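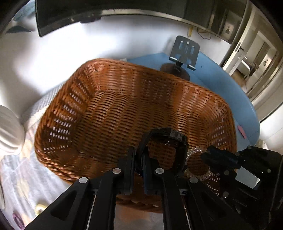

Fasten: progress report to the Gradov small grants office
Prepared by Lama Obeidat, project lead, Gristutier
Nov 15, 2019

Period covered

This report covers the work done at the Abu Hammour sorting room from April to the end of last month. It follows the headings in the grant agreement. Spending is in the separate sheet sent with it.

Background

Fasten takes in small worn items that the regular clothing collection can't handle: bracelets, watch straps, bangles, hair ties, loose clasps and similar. Before the grant these went into the general bins, got tangled in the clothes and were mostly thrown out at the baling stage. The grant pays for a part-time sorter, storage, repair supplies and the rent on the room.

Items received and sorted

We received 2,957 items in the period. Counting is done at intake, one line per item, and a pair is entered as one item. Broken pieces are counted only if both ends are there.

Of the total, 733 were repaired and passed on to the shop. A larger number needed only cleaning and went straight through. The rest are either waiting for parts or have been set aside for materials. We don't have a reliable split between those last two groups for the early months, because they shared a shelf until the summer. They are now kept apart and the next report will give separate numbers.

Watch straps are the slowest category. Most arrive without the watch and many without the pins, and a strap without pins can't be sold until we have matched the width. Melati Hidayat made a simple width gauge out of card which has sped this up. We would like to replace it with a metal one.

Beaded and coiled pieces on elastic or thin plastic come in the largest quantity in the warmer months. Clear ones are a problem of their own. They are hard to see on a pale tray, and in the first weeks several were swept up with the packing waste. We now put clear and light pieces into the wicker baskets, where they show up against the dark weave.

Storage

The original budget had a line for plastic drawer units. We bought one and found that items slid to the back and the drawers jammed when a clasp caught the runner. With the agreement of your office we moved the rest of that line to baskets. Wicker baskets are used at the intake table and for sorted pieces waiting for cleaning. The drawer unit is used for tools and spare pins.

Notes on the baskets after several months of use:

Rounded corners are better than square ones. Small rings collect in a square corner and have to be picked out one at a time.

An open weave on the sides is fine for bracelets and straps. It isn't fine for pins, jump rings or single beads, which drop through. Those go in lidded jars.

The strands catch on open buckles. Straps should be buckled before they go in.

Dust settles between the ribs in the floor of the basket. We brush them out at the end of each week and wipe them with a damp cloth. Two baskets that were left to dry in direct sun went brittle at the rim and have been moved to light duty.

Cleaning and repair

The cleaning bench has been in use since the second month. Metal pieces are brushed dry first, then washed if the finish allows. Leather straps are wiped only. Plastic and glass beads are washed in a fine net bag, a method Melati brought from a previous job, and we have not lost a bead down the sink since we started doing it.

Restringing takes the most hours of any repair. We tried a cheaper elastic over the summer and went back to the first one after shop staff reported returns. The leftover reels are being used for tying bundles.

We do not repair anything with a maker's hallmark or stones that look as if they may be real. These are logged and put in the locked box, and Lama takes them to a jeweler for an opinion. Five pieces have gone this way so far. None has been sold yet.

Staffing and training

Melati has been in the sorter post since April. Her hours were raised slightly over the summer, within the budget. She has written a short sorting guide, which is pinned up over the intake table and has been copied for the shop. It sets out the order of work: untangle, close any fastening, decide on the basket, write the line in the book. People new to the room tend to skip the second step.

We had planned a monthly training evening for shop staff. Only three were held. Attendance was low, and those who came said they would rather learn during a quiet shift, so Melati now goes to the shop one morning a month instead.

Problems in the period

The air conditioning in the room failed for most of two weeks in the summer. We stopped all glue work during that time, and a batch of leather straps stuck together and had to be written off. The landlord has replaced the unit at his own cost.

Collection boxes at the outlying points filled unevenly. Some were emptied with almost nothing in them while the one by the main shop overflowed. We have changed the pickup order and taken one box out of use.

The intake book got ahead of the spreadsheet by several weeks. It has been brought up to date and all figures in this report were checked against the book.

Against the targets

The target for items received was met early. The target for repairs was not met. We set it before we knew how many straps would arrive without pins, and it was too high for one part-time sorter. We ask that it be reviewed along with this report.

The target for shop sales is on course. Nearly 100 of the pieces sold were watch straps, which is better than we expected given the trouble they cause at the bench.

Plans for the next period

Buy the metal width gauge and a wider range of pins.
Replace the two brittle baskets with the same size and shape if the supplier still has them.
Separate the shelf counts for parts and materials in the monthly totals.
Try a tray lined with dark cloth for clear beads at the cleaning bench, where a basket gets in the way of the water.

Request

We ask for approval to carry the unspent part of the training line into supplies. The amount is shown in the last row of the spending sheet. Pins and elastic will run out early in the new year at the present rate of use, so a reply before the next order would help.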